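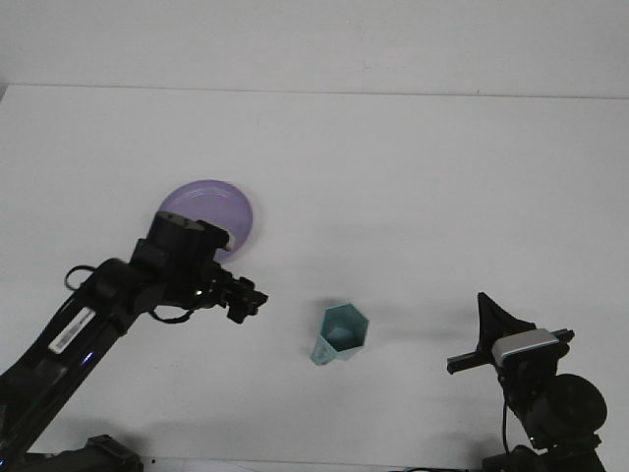
Truvar Two-Arm Tabletop Cell

Research equipment / Manipulation / Two-arm systems
Supplier: Wustach
Document revision: March 9, 2022

Overview

The Truvar cell is a two-arm station for recording and replaying tabletop handling tasks. It is sold to laboratories that train control policies from human demonstrations and need the same station for recording and for testing. Both arms mount at the front edge of a white table. The usual task set uses light tableware: plates, cups and bowls in pale colours, picked up, stood upright, stacked or moved on to one another.

The cell is supplied with the Hellwig method, a procedure for choosing which demonstrations to keep before training. The method was developed on this station by Marlene Hagedorn and Radu Moldovan and is described below together with the result that led us to include it as standard.

What the Hellwig method does

A policy trained on every recorded demonstration tends to inherit the pauses of the people who made them. Operators stop above an object while they decide how to approach it, and the recording contains a stretch in which the arm holds still with open fingers. A policy that has seen many such stretches learns to wait. On the table this shows up as an arm that arrives near a cup and stays there until the episode times out.

Cutting every still section is the obvious remedy and it works poorly. Some pauses carry information, in particular the short one before the fingers close, when the wrist is being lined up with the object. Remove those and the policy closes early.

The Hellwig method scores each still section by what follows it. If the motion after the pause could have been predicted from the motion before it, the section is shortened. If it could not, the section is kept at full length. The scoring model is small and is trained on the same recordings, so no extra labelling is needed. Whole demonstrations are dropped only when the score fails to settle, normally after a dropped object or a change of mind by the operator.

Result

The reference data set for the method was recorded on one Truvar cell and contains 2423 demonstrations of cup and plate tasks. After filtering, 1338 were kept. Two policies with the same network, training length and settings were then compared, one trained on the full set and one on the filtered set.

The policy trained on the filtered set completed more of its trials on single cup tasks and spent less of each trial standing still. The gain was largest for tapered cups placed with the opening turned to one side, where the approach direction matters. On flat plates the two policies could not be told apart. Plates are approached from the rim in nearly every demonstration, and there is little hesitation to remove.

Each task was tested over 30 trials per policy, with start positions drawn from a fixed list. The list is included with the software so that the comparison can be repeated.

Known limits

The method has been tested on rigid, light objects only. Cloth and cable tasks were tried by Kai Baumgart in November and are not supported: the scoring model treats most pauses in such tasks as unpredictable and keeps nearly all of them, so the filtered set is almost the same as the original.

Tasks in which one arm waits for the other need the two-arm setting. In the default setting the waiting arm is scored on its own and its pause will be shortened, which puts the arms out of step.

Mixing operators is allowed. Mixing control rates is not. Resample before filtering.

Equipment

Arms: two, black, with cabling partly external
Grippers: jointed fingers, parallel closing, replaceable tips
Mounting: front edge of table, left and right
Table surface: white, matt
Background: plain white wall or panel, no markings
Overview camera: fixed position
Recording software: Botar, with Hellwig filter module
Object set: plates and cups, pastel colours, several shapes including faceted cups

The table surface and background are part of the specification. Policies trained on the reference data lose accuracy on patterned or dark tables, and we do not support the supplied weights on other surfaces. Faint marks from use have no measurable effect. Hard shadows do, and the lamps should be left where the installation sheet puts them.

Setting up a recording session

1. Home both arms and check that the cables move freely through the full wrist range. A loop that catches at the elbow will show as a false pause in the joint data.

2. Load the start position list in Botar and place the objects. Leave clear space round each cup so that either gripper can reach it.

3. Record one trial and play it back on the arms before going further. Replay error above the limit on the calibration sheet means the base clamps should be checked first.

4. Record the session. Operators should work at their natural pace. Asking them to avoid pausing makes the data worse — they move early and correct afterwards.

5. Run the filter on the complete session. Running it on part of a session gives scores that cannot be compared with the rest.

6. Inspect the report. A high drop rate on one start position generally points to a placement that one arm cannot reach comfortably.

Scope of supply

The cell is delivered with both arms, mounting fixtures, overview camera, object set, Botar licence for one workstation, the filter module with source code, the reference data set in original and filtered form, and trained weights for both policies. The table is optional. Customers who use their own should ask for the edge thickness drawing before ordering, as the standard clamps do not fit every top.

Additional object sets can be ordered separately. Colours may vary between batches. Translucent plates are included on purpose, as a harder case for the camera, and should not be swapped for solid ones if results are to be compared with ours.

Service and questions

Calibration and spare parts: Gunther Brandes
Filter module, data format and reference results: Imke Sauerland

Please quote the number on the arm label with any service request. Each arm has its own number and its own calibration file, and the files must not be exchanged between left and right.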